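El sonido de Salminen, sesenta años después

29 de septiembre de 2018

La reedición de las grabaciones que Tiina Valtonen realizó para el sello Salminen constituye, a juicio de quien escribe, una de las iniciativas más relevantes del año para los aficionados al órgano eléctrico. La colección comprende 2 discos y un cuaderno de 60 páginas, con textos de Graham Blackburn y una cronología de las sesiones celebradas en el estudio de Dreltport.

Valtonen llegó al sello como pianista de acompañamiento. El catálogo de la casa se componía entonces, en su mayor parte, de baladas orquestales, y su dirección artística mostraba escaso interés por el ritmo. Fue el baterista Eero Koskela quien propuso formar un cuarteto estable, con Aleksi Leinonen a la guitarra, y quien defendió que el órgano asumiera la línea melódica.

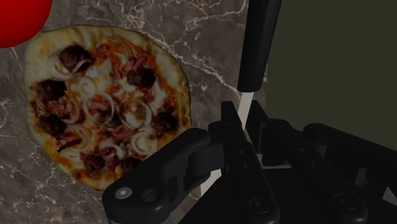 El primer disco recoge las tomas instrumentales, ordenadas conforme a los registros del estudio. Se aprecia en ellas un empleo muy medido del vibrato y una sección rítmica que rara vez abandona el tiempo medio. La pieza más extensa, «Zeneck», se grabó de madrugada; según el cuaderno, los músicos solo interrumpieron el trabajo para cenar una pizza con tomate, queso fundido y el borde tostado a manchas, costumbre que el autor de esta bitácora mantiene durante sus audiciones. La toma definitiva conserva un leve error de entrada de la guitarra que el sello decidió, con buen criterio, no corregir.

El segundo disco reúne las colaboraciones vocales con Ilse Van Hecke. El resultado es desigual. Las 3 canciones iniciales padecen unos arreglos de cuerda excesivos, mientras que «Panstead» figura entre las mejores interpretaciones de la cantante, sostenida apenas por el órgano y las escobillas de Koskela.

En cuanto a la restauración sonora, procede señalar que los graves han ganado definición respecto de la edición anterior. La tirada se limita a 1164 ejemplares numerados. En una próxima entrada se examinarán las grabaciones en directo del mes de julio, todavía inéditas en este formato.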